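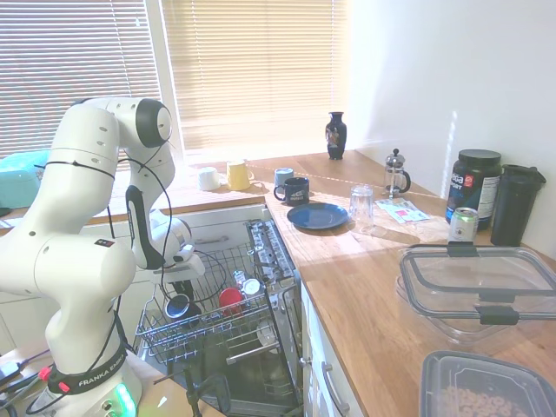
Rawan Saliba said she could not see how a stone that came in the same sack as last year's could now be good for sleep when last year it was good for courage. She had both cards with her and read them out. The wording was the same apart from the one noun.

Wumwood Jewelry, monthly meeting, August
Present: Raghda Mahasneh (chair), Hadi Hakim, Rawan Saliba, Leen Khoury
Apologies: Randa Tarawneh (sent notes by email)
Minutes: L. Khoury

1. Wording on the pendant cards
Carried over from last time and opened by Rawan as above. Hadi said customers like the cards and ask for them when they are missing. Rawan asked how many had asked. Hadi said several. No names or dates were offered, so I have put down "several" and left it there.

Raghda's view was that a card may say what people have traditionally believed about a stone, as long as it says so. Rawan asked whose tradition. The amethyst text was traced to a supplier's leaflet, and the leaflet gives no source at all.

Randa's email suggested dropping the health lines and keeping the birthstone months. She also pointed out that the garnet card lists three months and the website lists one. Agreed that garnet is January everywhere.

Decision: words such as "heals", "relieves" and "restores" come off all cards and the website. "Worn for luck" may stay. Hadi asked for his disagreement to be noted. Noted.

2. The Obeidat chain
Leen reported that the sample chain from Obeidat is sold as tarnish-free. She wore it for the whole of the trial period and it had gone dull at the clasp. The supplier's answer was that perfume does this. She does not wear perfume. Hadi thought hand cream might do the same. Perhaps so, but then "tarnish-free" wants a longer footnote than we have room to print.

Also, the invoice says sterling and the tag says silver tone. These are not the same product.

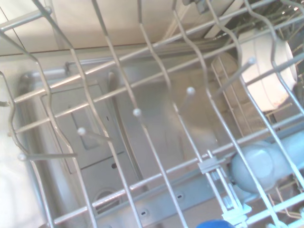

Raghda will ask for a written statement of the metal content before anything more is ordered. If the reply talks about "premium finish" again we go back to the old chain, dull as it is to look at in the catalog.

3. Gift boxes
Two quotes received for the fall order.
Primus: $3,101, lids printed
Florketen: $2,970, lids printed, shipping not stated
Hadi proposed accepting Florketen as the cheaper. Rawan asked how it could be cheaper with the shipping missing. Hadi to phone and get the full price in writing. No decision. Both firms describe their board as "luxury weight" and neither gives a weight.

4. The Moonlight set
Raghda read out the sales note. We sold 473 of the Moonlight earrings, and the note credits the new photographs. Leen observed that the price was cut in the same week the photographs went up. It was not possible to say which did it, and the note should stop claiming otherwise. Raghda will take the line out.

A matching bracelet was discussed. Rawan is willing to make 2 samples but will not promise the stones will match, whatever the listing ends up saying.

5. Any other business
Ring sizer: the plastic one reads half a size large against the steel one. Use the steel one.
Engraving: Hadi would like to advertise next-day engraving. Rawan asked who would be doing it. Deferred.

Actions
Leen: new card text, to Randa for checking
Raghda: letter to Obeidat; correct the sales note
Hadi: Florketen shipping
Rawan: bracelet samples

Next meeting Thursday, 5:30 p.m., cards first on the agenda.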